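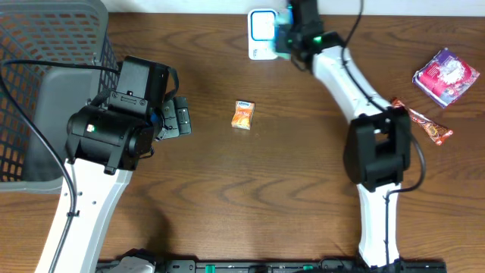
*Two arms, one tabletop: snack packets and a gray basket at the Vevaddale robotics club.*

**VEVADDALE, June** – The student robotics club at Vevaddale is taking its two-armed tabletop robot to the Plingate Student Robot Challenge, and the whole team is thrilled! The club is 2 years old and now has 19 members.

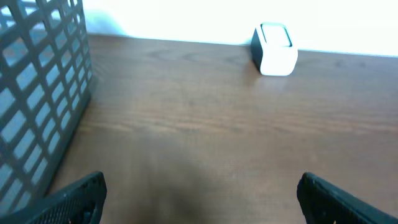
Tsai

Teams at Plingate have to tidy a table of everyday things. Students have been practicing with small packaged snacks and a boxy white object near the wall, and they've logged 2,955 practice runs (yes, they kept every one).

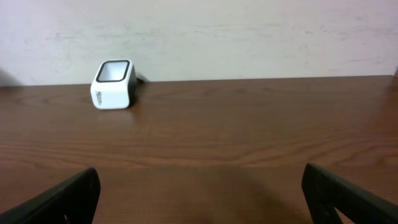

## Come and see it

The club will hold an open afternoon at 3 p.m. in the Vunico workshop, with 138 free seats. Visitors can try the controls and talk with the students about their code.
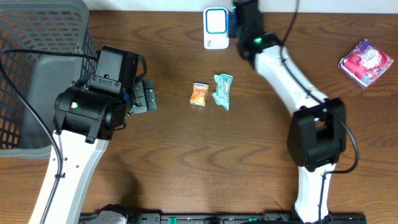

**Do new members need to know how to code?**

Most started with no coding at all and picked it up at club meetings.

Sign-up sheets for the fall group will be at the workshop door.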